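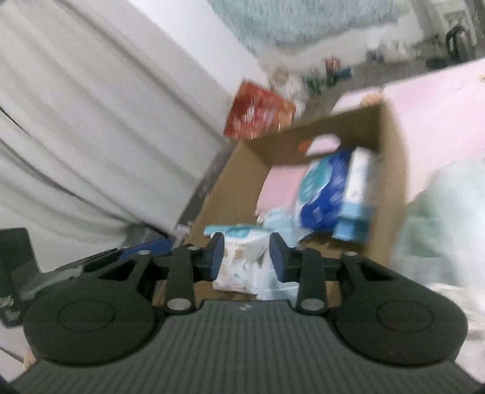

Packaged goods in an open cardboard box.

3 min read

I gave up on the big monthly shop in August, and I have opinions about it now.

For years I was a stock-up person. I'd drive out to the warehouse store in Cotmont, fill the car, and come home feeling like I could survive a siege. Four kinds of crackers! Enough rice for a wedding! And then I'd spend the next few weeks eating around all of it, ordering noodles because nothing in the house went with anything else in the house.

My friend Misaki Kinoshita shops for dinner on the way home from work, most days of the week. She walks down to Tindside, buys an onion and some fish, and that's supper. I used to think this was a little precious (who has the time?). So I timed my own big trip. Driving, parking, aisles, checkout, unloading, finding somewhere to put it — a good three hours. Her stop takes 12 minutes.

Yes, the bulk price is lower. I know. But I went through my cupboards before we moved apartments in Esbridge, and I threw out roughly 60 dollars' worth of stuff that had expired, some of it years ago. One jar of tahini had moved with me twice. Cheap per ounce is a funny kind of cheap when the ounces go in the trash.

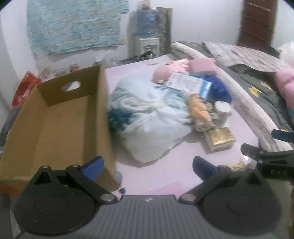 But what about big families?

Fair question, and I got it from my sister the minute I brought this up. She has three boys who go through cereal like a wood chipper. If you're feeding a crowd, or the nearest store is 30 miles off, or your knees hate stairs, then please buy the giant box and ignore me.

I'm talking to the rest of us, the ones and twos in small kitchens, who shop big because our parents did. Try 7 days of buying only what you'll cook that night or the next. Keep your coffee and your oil and your salt. You'll forget something and have eggs for dinner, and eggs for dinner are great.

I still miss the samples, though.

Contact | © Geagea | Back to top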